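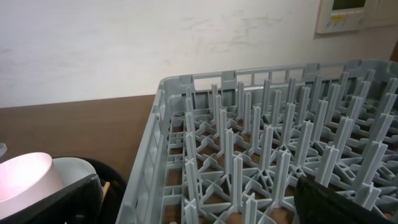
*Gray peg rack, seen between the gripper fingers.*

## Rack loading, step by step

Our club's favorite task! You need one empty rack and a few dishes.

1. Set the rack flat and park the arm over it.
2. Jog down until you can see pegs between both fingers - go slow.
3. Save that pose as `rack_start`.
4. Teach the cup first, then the bowl.
5. Run it 16 times and log every miss.

Got a clean run? Try it with the rack turned a little - so much fun!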